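Assunto: Re: [lista-espaço] Estantes do fundo, pufe e carrinho de gavetas
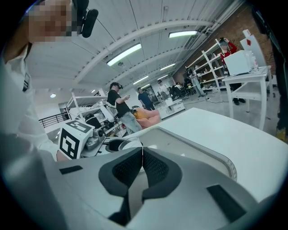 Olá a todas e a todos,

Desculpem a demora em responder, li a mensagem da Jaruwan logo de manhã e fiquei o dia inteiro com vontade de me sentar com calma para escrever isto como deve ser. Vou respondendo por partes, com as palavras dela citadas, para não nos perdermos.

Jaruwan Thammasiri escreveu:
> Queridos, antes de setembro gostava de resolver a arrumação da sala grande.
> As estantes brancas do fundo já levam de tudo, caixas, frascos, coisas
> miúdas, e cada pessoa que chega pousa mais uma. Proponho etiquetar as
> prateleiras e comprar caixas iguais. Também queria saber se alguém se
> opõe a que o pufe laranja passe para junto das cadeiras pretas. E o
> carrinho baixo, fica onde está ou vai para o pé das mesas?

Sobre as estantes, concordo do princípio ao fim. São altas e abertas, e eu gosto muito delas assim, porque se vê logo o que lá está - mas isso também quer dizer que a desarrumação fica à vista de quem entra! Fui ver preços de caixas. As da Inico ficam em 245 euros o conjunto que nos serve, as da Rultora em 235, com tampa. A diferença é pequena e eu inclino-me para as da Rultora, por causa da tampa e do pó, que naquela parede se junta de uma maneira impressionante. Se juntarmos etiquetas e uns separadores para os frascos, não passamos dos 300 euros, e esse dinheiro temos.

Só pedia uma coisa: que os frascos ficassem todos nas prateleiras de baixo. Em casa da minha mãe havia uma despensa com os frascos lá em cima e ainda hoje me lembro do susto de os ir buscar em bicos de pés.

Quanto ao pufe, por mim pode mudar já amanhã. É a única coisa com cor de pêssego e laranja numa sala de mesas brancas e chão cinzento, e tenho-lhe carinho, mas no meio do chão atrapalha quem anda de óculos de realidade virtual postos e comando na mão. Junto às cadeiras pretas faz um cantinho simpático para quem está à espera da sua vez, ou para quem só quer descansar dez minutos (eu, quase sempre).

O carrinho de gavetas é que me deixa mais indecisa. Ao pé das mesas dava jeito para pilhas, panos e canetas, mas é baixinho e branco, e receio que alguém lhe dê uma canelada. Talvez encostado às estantes, com as gavetas viradas para a sala? Digam de vossa justiça.

Aproveito para lembrar que a mesa branca com prateleira por baixo também precisa de uma decisão. Eu deixava a prateleira livre e não voltava a enfiar lá nada, que depois ninguém limpa. O pessoal da Pravau pediu-nos 2.000 euros por móveis novos à medida e, com toda a amizade, acho que com caixas, etiquetas e uma tarde de trabalho chegamos lá perfeitamente.

Posso encomendar as caixas assim que houver acordo. Quem puder ajudar a esvaziar as prateleiras que me responda por aqui, com a hora que lhe dá mais jeito. Eu levo café e um bolo de laranja, e a Jaruwan prometeu trazer a máquina de etiquetas.

Um abraço grande e até breve,
Lurdes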